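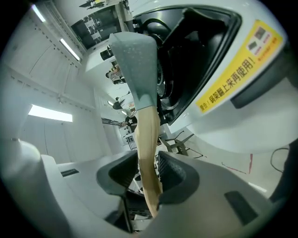
Maja Urbańczyk wrote back on the last report that the humidity figures were fine as far as they went, but that she could not tell from them whether the paper was any safer than it had been a year ago. Her remark is fair, and this report is arranged to answer it. Environmental readings are now given together with the condition survey results for the same shelves.

Florkimow Parish Map Collection
Interim report to the Mitell Fund, second period
February 15, 2020

1. Scope of the period

The grant covers rehousing, condition survey and climate control for the map collection, which holds 666 sheets. Most are cadastral and drainage surveys on rag paper. A smaller group consists of tracing cloth and later wood-pulp prints. The digitization of the collection is funded separately and is not reported on.

Work in this period consisted of the survey of the lower cabinets, the transfer of flat sheets into new folders, and the first full cycle of readings from the new loggers.

2. Condition survey

Each sheet receives a grade from 1 (stable) to 4 (not to be handled). The grade is written in pencil on the folder and entered in the register. Grades are assigned on the worst defect present, so a sheet that is sound apart from one active tear at the neatline is graded 3.

All sheets in the lower cabinets have now been graded. The rag paper is in better order than the first sampling suggested. Surface dirt is general, and there is old adhesive tape along the fold lines of many of the drainage surveys, but the sheets remain flexible. The tracing cloth is a different matter. Its starch coating has been disturbed by damp at some earlier date, and several sheets have blocked together at the corners. No attempt has been made to separate them. They have been interleaved where this was possible without force and set aside for the conservator.

The wood-pulp prints are brittle at the margins. They are graded 3 throughout, and we do not propose to spend treatment money on them. Good housing will do more for them than repair.

3. Rehousing

The fund approved the purchase of 700 folders in unbuffered board. The order was placed with Skulliven and arrived in two deliveries. The second delivery was cut short by 4 mm on the long side, which is enough to crimp the edge of a full-size sheet. Skulliven accepted the return and replaced the affected folders at its own cost. The delay held up the transfer of the upper cabinets and accounts for the variance shown against item 3 of the work plan.

Folders are labeled on the outside front edge only. The earlier practice of attaching a label to the map itself has been discontinued, and existing labels are left in place unless the adhesive is failing.

4. Climate

Three loggers are in use, one in the lower cabinets, one in the upper cabinets and one in the open room. They record at hourly intervals. The room logger shows the swings that were expected with the heating on a daytime schedule. Inside the cabinets the same swings are much reduced and arrive several hours later.

The one exception occurred in January, when the heating was off for a weekend. Relative humidity in the lower cabinets rose and was slow to come down again. The sheets nearest the outside wall were inspected afterward and showed no new cockling or mold. The bottom drawer has been emptied as a precaution and will stay empty until the cabinet has been moved away from the wall.

On the question raised at the start of this report: the grades from the lower cabinets match the grades from the sample taken before the loggers were installed, with no sheet having dropped a grade. This is a short interval for paper and should be read as a baseline. 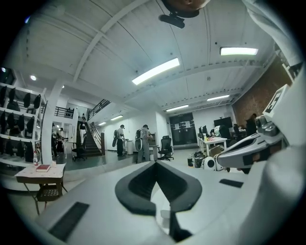

Can the bottom drawer be used for the wood-pulp prints in the meantime? They are less tolerant of damp than the rag paper and should stay where they are until the cabinet has been moved.

5. Treatment

Svend Laxdal has examined the blocked tracing cloth and recommends that it be sent out. The estimate from the Þrastardóttir studio covers separation, local humidification and flattening, with a written record for each sheet. It falls within the treatment line of the budget. Tape removal on the drainage surveys was also priced and does not. We suggest limiting tape removal to sheets where the adhesive has begun to migrate to a neighboring sheet, and leaving the remainder.

6. Expenditure

Spending on folders is as approved. Spending on loggers is under the approved amount, as the calibration certificates were included in the purchase price. The saving has not been reallocated. We ask that it be carried over to the treatment line, where it would cover return carriage from the studio.

7. Next period

The upper cabinets will be surveyed and transferred. The lower cabinet will be moved once the floor loading has been confirmed with the building owner. The tracing cloth will be sent out on receipt of the fund's approval of section 5.

The register and the logger data for the period are supplied as separate files.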